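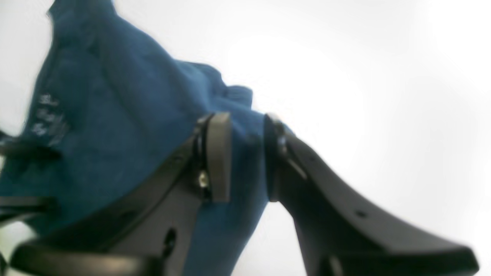

Grip limits for soft goods have been left to the judgement of each site for too long, according to Kulsoom Tarar, and two cells doing the same job should not be working to different rules.

Starora has published the second edition of its code of practice for robotic handling of cloth and other limp materials. The code, known as Plivgate, applies to two-finger grippers used for picking, folding, sorting and bagging. It takes effect in May and replaces the first edition in full.

The new edition contains 71 clauses in eight parts. The first edition dealt mainly with guarding and emergency stops. These parts have been kept with small changes to wording. Most of the new text covers the contact between gripper and fabric, the care of finger pads, and the records a site is expected to hold.

Part 3 sets out how grip force is to be chosen. The operator must start from the lowest setting that holds the item through a full lift and raise it in fixed steps. The setting is then written down against the type of cloth. Settings may not be carried over from one cloth type to another without a fresh trial. Brushed and looped fabrics are treated as separate types, as are items with printed areas.

Part 4 covers finger pads and fixings. Pads must be checked at the start of each shift for wear, lifting edges and trapped fibre. Screw heads on or near the gripping surface must sit flush or below it wherever the design allows. Where they do not, the site must show by trial that the head does not snag the cloth. A pad replaced on one finger must be matched to the pad on the other for thickness and hardness. Different pad colours are allowed, provided the part numbers are recorded.

Part 5 deals with cameras fixed at the wrist. The view must take in both fingertips at all working openings. A lens check is required after any change of finger, and the saved images must be good enough for a reviewer to tell whether cloth is held between the pads. Fine detail such as print or stitching does not have to be legible.

Part 6 is new and concerns people working near the cell. Cloth caught in a gripper must not be pulled free by hand while the arm is powered. The fingers are to be opened by the release command or, if that fails, by the manual release with the supply locked off. Loose sleeves, lanyards and gloves with open cuffs are not permitted inside the marked area.

The draft was tried at 11 sites over a period of almost six months. Tabrizi, which runs garment sorting lines, and Skondov, which supplies gripper fingers, both took part. Comments from the trial led to changes in Part 4, where an earlier draft had called for pad checks every hour. Several sites reported that the hourly check meant more stops without finding more faults.

"The start-of-shift check is the minimum," said Hammad Mengal, technical editor of the code. "A site handling heavy towelling may well need to check more often, and the code asks it to set that interval in writing."

Sites already working to the first edition may keep their existing risk assessments until the next planned review. Force settings and pad records must meet the new edition from the date it takes effect. Cells that handle only rigid items are outside the scope, as are suction and needle grippers, which will be dealt with in a separate document.

The code is free to download from the Starora website, together with a blank pad record sheet and a form for logging force trials. Printed copies can be ordered from the publications desk. Questions on the meaning of particular clauses should be sent in writing, quoting the clause number.

ENDS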